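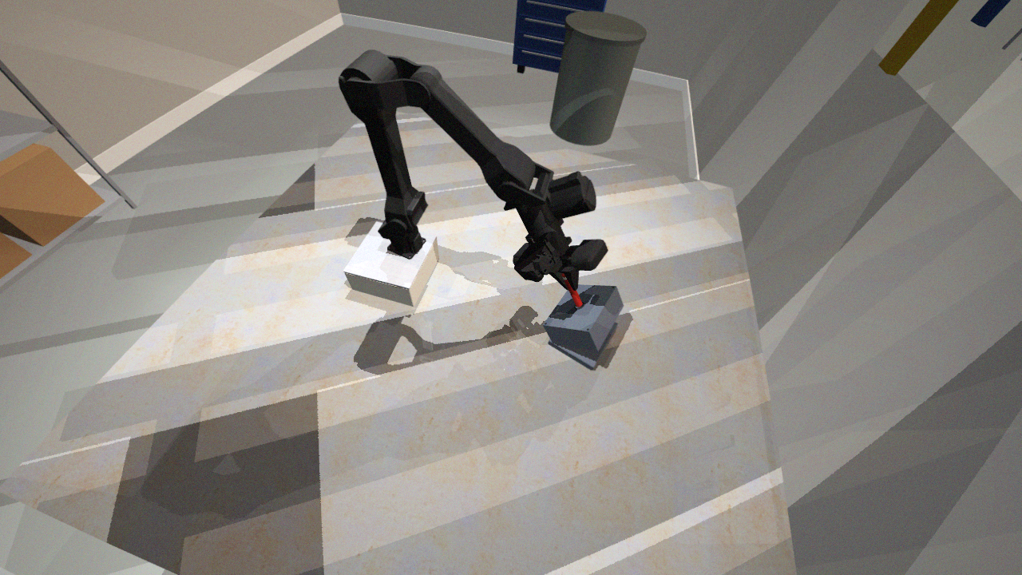
The owner of Khalaf Flooring in Gesarton has been laying stone for 20 years, and he says most callers ask about color first. "I ask what's under it," he said in April, over coffee at the shop. "If the subfloor moves, the tile cracks." Light floors with a marble pattern, like the one under the white pedestal, are what people want now, he said, and plenty of them pick porcelain once they hear the price of stone.

Real marble needs sealing and stains easily - lemon juice will mark it. "I had a kitchen on Erkis Street, 80 square feet, and they called me back over one spill."

His advice is to buy extra and keep the box. "Put it in the garage. You won't match that batch later."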